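**Gripper thread, because three people asked me and I keep typing the same answer in DMs.** Brilard fingers vs. Gidine fingers, on the same pair of arms, same controller, same table. I went in not believing either sales sheet and I've come out believing slightly less of both.

---

Background for the new followers: we had the Brilard fingers on both arms since December. Kerstin Haugen wanted to try the Gidine set after seeing the demo reel. I have opinions on demo reels. They're all shot with a foam cube.

---

So, no foam cubes. Measuring spoons and a measuring cup. Thin handles, shiny plastic, round bowls that roll away the second you touch them off-center. Cheap, too, and if an arm crushes one you don't have to fill out anything.

---

The test is boring on purpose. One arm picks up a spoon by the handle, brings it toward the middle, the other arm takes it. Then it goes in the bin. We ran 68 attempts per finger set. Same start positions as far as Brayden MacPherson and I could manage by eye, and no, that isn't good enough for a paper. It's good enough for a purchase order.

---

First thing I want to complain about: "adaptive grip." Both sheets say it. On the Brilard it means there's a current limit. On the Gidine it means there's a current limit and a rubber pad.

---

The pad is good, I'll give them that. On a flat handle it holds at a lower force than the bare Brilard tips do. On the bowl end of a spoon it's no better at all. It grabs, the bowl rotates, and you're left holding it by the rim at some angle your planner never heard of.

---

Second complaint. Closing speed. Gidine quotes a very nice number and I'm sure it's true with nothing between the fingers. Once you ask for contact detection it slows way down for the last bit of travel. Fine, sensible, but put THAT number on the sheet.

---

Handoffs are where I expected a mess, and I got one. The trouble is mostly timing. If the giving hand lets go a hair early the spoon tips, and if it lets go late the two arms have a little tug-of-war and the wrist reading goes through the roof.

---
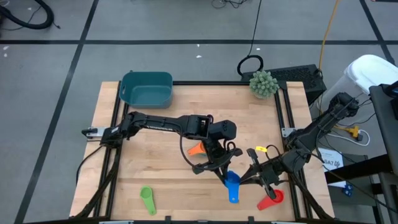
---

Which brings me to the controller, and I know some of you will be annoyed, but I think half of what people call gripper quality is controller quality. We swapped the Aren box for the Kiani box halfway through just to see. Same fingers. The tug-of-war mostly went away.

---

I'm not saying buy the Kiani. The config tool is miserable. It forgot my joint limits 2 times in one afternoon and both times it told me the save was successful. Trevor Landry thinks I'm clicking the wrong button. There is one button, Trevor.

---

What the Kiani does better is let you read the finger current fast enough to act on it. The Aren gives you the same value, only later, and by then the spoon has already made up its mind.

---

Someone's going to ask for success rates. I have them and I'm not posting them until Kendra Bélanger has gone over how I scored the half-failures. Is it a success if the spoon makes it to the bin but gets there sideways, held by the rim? I said yes on Monday and no by the end of the week. That's a problem with me and it needs fixing before there's a chart.

---

I will say the gap between finger sets is smaller than the gap between the spoons. Swap to a handle that's a little thicker and everybody looks like a genius. Keep that in mind next time a vendor picks the objects.

---

The measuring cup deserves its own post. On its side, with the handle near the table, both sets hated it. The fingers can't get under the handle without touching the tabletop, the arm reads the tabletop as contact, and it closes on air. We lowered the threshold and then it wouldn't stop pushing. Open to ideas here, real ones, please don't send me suction cups.

---

Price. The Gidine set is $800 more for two arms. For that you get the pads, a nicer cable exit, and mounting screws that don't strip. I'd pay for the screws. I'm less sure about the rest.

---

Pads wear, by the way. I asked Gidine how long they last and got "it depends on the application." Of course it does. Ours had visible polish on one corner by the end. Replacement pads are sold in pairs and I haven't been able to get anyone to quote me a lead time.

---

Things I'd check before buying either one: does it hold position when power drops (Brilard yes, Gidine sags a little), can you get to the finger screws without taking the wrist apart (no and yes), and does the cable rub on anything when the wrist turns all the way around. Turn it all the way around yourself. Slowly. Then do it with the arm folded in.

---

Where I've landed for now: keep the Brilard fingers, glue our own pads on, spend the money on controller time. Kerstin disagrees and thinks the Gidine will pull ahead once we get to heavier stuff. Could be! We haven't tried heavier stuff, so neither of us knows.

---

Cup runs start again tomorrow with a tilted wrist approach. Sheldon Li bet me lunch it won't help and I took the bet before reading his notes, so I'm already nervous.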